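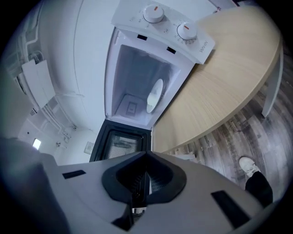 ¿Cómo se calienta la comida sin fuego?

Ficha divulgativa del Museo de la Ciencia de Ormsby. Lectura recomendada para segundo y tercer ciclo de primaria.

El calor es una forma de energía que pasa de unas cosas a otras. Cuando una cuchara fría entra en una sopa caliente, la sopa cede energía a la cuchara, y al cabo de un momento las dos se encuentran a una temperatura parecida. El calor viaja siempre en la misma dirección: de lo más caliente a lo más frío.

Durante miles de años, las personas cocinaron con fuego. La llama calentaba la olla, la olla calentaba el agua y el agua calentaba las verduras. Hoy existen otras maneras de preparar los alimentos, y todas ellas siguen las mismas leyes de la naturaleza.

¿Qué ocurre dentro de las cosas?

Toda la materia está formada por partículas diminutas. Son tan pequeñas que no se distinguen a simple vista ni con una lupa. Esas partículas nunca están quietas. En un cubito de hielo vibran sin cambiar de sitio; en un vaso de agua resbalan unas sobre otras; en el vapor se mueven con mucha más libertad y chocan entre sí.

Calentar un alimento consiste en hacer que sus partículas se muevan más deprisa. Enfriarlo consiste en lo contrario. La temperatura es el número que nos informa de ese movimiento, y se mide con un termómetro.

Tres caminos para el calor

El primer camino se llama conducción. Se produce cuando dos objetos se tocan, o cuando el calor avanza por el interior de uno solo. Los metales son buenos conductores, y por eso muchas sartenes son de metal. La madera y el corcho conducen mal el calor. A los materiales de este segundo grupo se los llama aislantes y resultan muy útiles para fabricar mangos y salvamanteles.

El segundo camino se llama convección y tiene lugar en los líquidos y en los gases. El agua del fondo de un cazo se calienta, se vuelve más ligera y sube. El agua más fría de la parte superior baja y ocupa su lugar. Así se forma una corriente que da vueltas sin descanso mientras el cazo recibe calor. En el aire de una habitación con radiador sucede lo mismo.

El tercer camino es la radiación. Es el único que no necesita materia para viajar. La energía del Sol llega de este modo hasta la Tierra, después de cruzar el espacio vacío. También notamos la radiación cuando acercamos las manos a una estufa sin llegar a tocarla.

Las microondas

Las microondas son ondas de la misma familia que la luz y que las ondas de radio. Nuestros ojos no pueden verlas. En el interior del horno las produce una pieza llamada magnetrón, y las paredes metálicas las reflejan, como un espejo refleja la luz.

Cuando las microondas alcanzan un alimento, actúan sobre todo en las partículas de agua que contiene. Estas partículas, llamadas moléculas, tratan de girar una y otra vez para seguir el ritmo de la onda, empujan a sus vecinas y el conjunto se calienta. Un alimento con mucha agua, como un caldo, se calienta con facilidad. El hielo absorbe peor las microondas, y por ello los hornos suelen disponer de una función especial para descongelar.

Las ondas no llegan por igual a todos los rincones del horno. Unas zonas reciben más energía y otras reciben menos. El plato giratorio hace que la comida pase por unas y por otras. Aun así, conviene remover el alimento y esperar un poco antes de comerlo, ya que el calor sigue repartiéndose por conducción.

¿Y el horno tradicional?

El horno tradicional calienta primero el aire y las paredes. Después, el calor entra en el alimento desde fuera hacia dentro. La superficie se seca y puede superar con holgura los 100 grados, la temperatura a la que hierve el agua al nivel del mar. Un bizcocho suele hornearse a casi 200 grados, y de ahí procede su corteza dorada.

El color dorado se debe a un cambio químico entre los azúcares y las proteínas de la masa. En un microondas sencillo la superficie permanece húmeda y apenas se produce ese cambio. El pan calentado en él queda blando.

Una experiencia para hacer en clase

El colegio público de Prirnalley realiza cada curso esta actividad, que no requiere fuego ni aparatos eléctricos. Debe estar presente una persona adulta, que será la encargada de verter el agua.

Material necesario: una taza resistente al calor, agua templada del grifo, una cuchara de metal, una cuchara de madera, una cuchara de plástico y un reloj.

Se vierten 200 mililitros de agua templada en la taza y se colocan dentro las cucharas, con el mango hacia arriba. Se dejan reposar durante 4 minutos. A continuación, cada participante toca los mangos y anota en su cuaderno cuál le parece más caliente y cuál menos.

Antes de empezar, es conveniente que cada alumno escriba su predicción. Los científicos también lo hacen, y a la predicción la llaman hipótesis. Si el resultado no coincide con ella, se repite la prueba y se buscan las causas.

Normas de seguridad en la cocina

Los aparatos de cocina se utilizan siempre con permiso y en compañía de una persona adulta.

No se introducen en el microondas cubiertos ni papel de aluminio, pues pueden producir chispas.

Los huevos con cáscara no se calientan en el microondas. El vapor queda atrapado dentro y pueden estallar.

El horno no debe ponerse en marcha vacío.

Para retirar un plato caliente se emplean manoplas secas. La tela mojada deja pasar el calor con mayor rapidez.

Pequeño vocabulario

Aislante: material que conduce mal el calor.

Hipótesis: idea que se propone para explicar algo y que después se pone a prueba.

Magnetrón: pieza que produce las microondas.

Molécula: grupo de átomos unidos entre sí.

Información para centros escolares

El taller «El calor viaja» se imparte los martes por la mañana en la sala Mitiler. Cada grupo admite un máximo de 28 alumnos, acompañados por su profesorado. Las solicitudes para el segundo trimestre se reciben durante el mes de noviembre en la secretaría del museo.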